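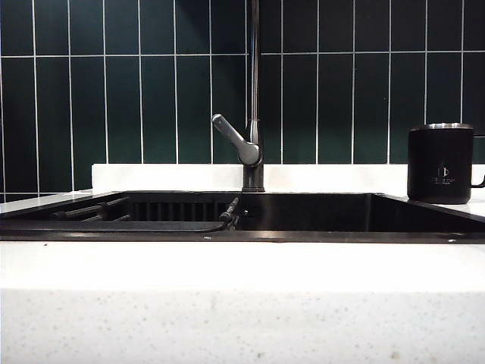

Elsie Sowerby wrote in after my last visit report to say I had been too kind to the machines, and that I should try asking who washes up when they stop. She has done canteen work most of her life and her view is that a robot in a kitchen is one more thing to wipe round. I took her question with me to Risside in July, wrote it at the top of my notebook, and asked it of everyone who would stand still.

Risside is a big shared office building near the ring road, with a staff kitchen on each of its four floors. The kitchens are looked after by Tapley, a catering and cleaning contractor. Tapley has been trying out an arm called Varkura, made by Jorutton, and for one morning they opened the doors to anyone who runs a workplace kitchen, or works in one, or (in my case) writes a newsletter for people who do.

You sign in at 9, you get a lanyard and a pastry, and then you get a talk. The talk was half an hour long and I could have done without most of it. There was a slide saying the building gets through 2000 mugs a week. There was another slide with a smiling cartoon mug. There was a good deal about "freeing people up". I have now heard that phrase on every visit of this kind I have made, and I still want the speaker to finish the sentence. Free to do what, on whose rota, at what rate?

What it is meant to do

The idea is simple enough. People leave their mugs on the worktop beside the sink, as people do everywhere. The arm finds a mug, picks it up, empties the dregs, and puts it on the rack. Later versions are meant to rinse as well, and to turn the tap on and off. The Jorutton people were clear that this was a trial and that they were still teaching it, and I give them credit for saying so before anyone asked.

The kitchen they showed us is a smart one, with green tiles, a pale speckled worktop and a black sink. I mention it because it is a good deal smarter than the kitchens most of our readers work in. Mine has a sink with a dent in it and a worktop that slopes. I asked whether Varkura had been tried in an older kitchen and was told that was "on the list".

They had us stand behind a strip of tape while it worked. The job was one mug, the insulated sort with a steel inside, standing near the back of the counter. I would have thought a shiny inside like that was a hard thing for a camera to make sense of, and the young man at the laptop agreed that it was. On the first go I watched, the arm came down, thought about it, and went back up. On the next it got hold of the mug and moved it to the rack. A few people clapped. The woman next to me, with a Tapley badge on, did not clap. She looked at the clock.

I looked too, after that. From the word go to the mug standing on the rack took longer than I take to do a whole sink's worth. To be fair, speed is what they say will improve, and I have seen other machines get quicker between one visit and the next. But a contractor has to decide now, on what it does now.

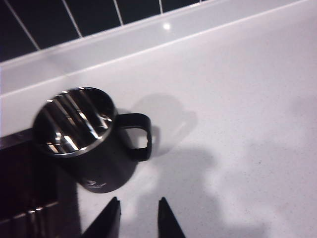
What the kitchen staff told me

During the break I went to find the people whose job this is. Tapley has two kitchen assistants on each shift at Risside. I spoke to both of the morning pair and they asked me to leave their names out, so I will.

The older one has been in the building since it opened. She said the first thing that changed was where she could put things. The kettle had to move. The washing-up bowl had to go under the counter because the arm kept treating its rim as something to pick up. The tray she uses to carry mugs between floors now lives in a cupboard, and she has to bend for it. None of that was on the slides.

The second change was in how the day is broken up. Before the trial she did the mugs in three goes, and in between she did the milk, the bins, the meeting rooms and the rest. Now the mugs are meant to be the arm's business on that floor, but she still gets called back when it stops. She said being called back is worse than doing the job, as you cannot get going on anything else. Her phone buzzes, she goes up in the lift, she moves one mug a few inches, she goes back down. I asked how often and she said it depended on the day, and then she laughed.

The younger one was more cheerful about it. He has bad eczema on both hands and would be glad never to touch washing-up water again. He has also learned to start the thing up and to clear a fault, and he likes that. He had asked whether it would go on his pay and been told that it was being looked at. He did not seem to mind waiting. I minded for him.

I put Elsie's question to them both. Who washes up when it stops? They pointed at each other.

What the managers told me

The site manager was friendly and gave me a proper chunk of her time. Her case goes like this. She finds it hard to fill kitchen shifts, people leave after a few months, and the early start puts off anyone with small children. If a machine can take the dullest bit, the job might become one that people stay in. She said no hours had been cut and none would be during the trial.

I asked about after the trial. She said that would be a conversation with the client. The client is the landlord, and the landlord had not sent anybody, so there the matter rests.

I also asked what the arm costs to hire. I was given a leaflet. The leaflet does not say. It has a graph with no numbers up the side, and I have kept it to show people.

One thing I will say for Jorutton is that their staff listened. When I told the young man at the laptop about the tray in the cupboard he wrote it down, and he asked which cupboard. He had been in the building for weeks and it was news to him. I do not hold that against him personally – he is there to make the arm work – but it does tell you who gets asked about a kitchen when a machine comes into it, and in what order.

The sink

After the break we went back to the tape for the second part, with the arm working over the sink. This is the bit I had come for. Moving a dry mug along a counter is one thing, but a sink is a crowded place, with a rack on one side, a tall tap in the middle and the hose for the sprayer trailing about. Anyone who has worked at one knows you do half of it with your elbows.

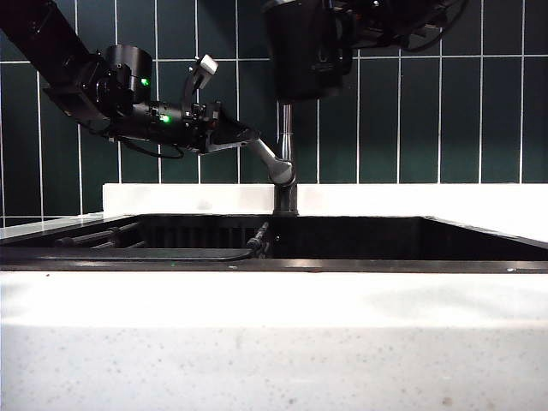

Varkura at the sink, with the gripper close to the spout of the tap.

The arm was very careful round the tap. It crept. Several times it stopped and backed off and came in again from a slightly different side, and I could feel the whole room willing it on. I am not immune to that. When a machine is having trouble you start to root for it, as you would for a child carrying a full glass, and I think the people who put on these mornings know it.

But I kept thinking about the trade this would be. For an arm to manage at that sink, the sink has to be kept the way the arm likes it. The rack must be where it expects. The hose must be tucked back. Nobody from the third floor can leave a lasagne dish soaking. Somebody has to see to all that, many times a day, and it will be one of the two on shift. It is work, and at present there is no line for it on anybody's sheet. I asked to see the sheet. "Kitchen tidy, as needed," it says, as it did before.

If you are offered one

Several readers have told me their own contractors are being shown this sort of thing. I would not say refuse it. I would ask for the following in writing before it is bolted down.

Who is called when it stops, and what happens to the job they were on.
Where the things it displaces will go, agreed with the people who use them.
Whether starting it, clearing faults and keeping the sink ready for it are paid as skilled work.
What happens to hours on the day the trial ends.

I asked Tapley all four. I got a full answer to the first (the assistants are called, and the other job waits) and a promise to come back to me on the rest. I will print whatever they send.

Getting there: the bus from the station stops right outside and the visitor entrance is round the back by the bike racks. Bring a jumper, the talk is in a room with fierce air conditioning. The pastries were good. I carried my own cup through to the kitchen afterwards and the older assistant took it off me and washed it.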